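Corent Hand-Guiding and Remote Teach Kit

Product no. 1292
Sold by Ostmont Automation Supply, Paterson
Page last checked 2023-01-05

The Corent kit lets you show an arm a task in one of two ways. You push the arm through the motion by hand, or you drive it from the Skunach remote handle while you watch the table. Both save to the same file type.

The maker's sheet says "teach any task in minutes." We would not plan a job around that line. Recording one pass is quick. Getting a set of passes good enough to play back is slower, and the sheet is silent on how many you should throw away. Plan on about 200 for a simple pick and place, more if the parts are soft.

Soft parts are also where the remote handle is weakest. It has no force feedback, so the operator judges the squeeze by eye. If that matters to you, guide by hand and accept that your arms will get tired.

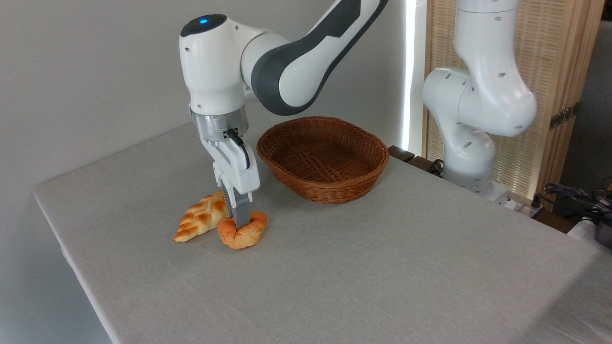

Gripper fingers pressed into the top of a bread roll, with the wicker basket still empty.

In the box: remote handle, 2 cables, wrist button, software key. Arm, gripper and table mount not included.

The manual link printed on the carton returns a 404. Ask us for the PDF before you order, and read the section on supported arms first. The list is shorter than the ad suggests.

Opened software keys cannot be returned.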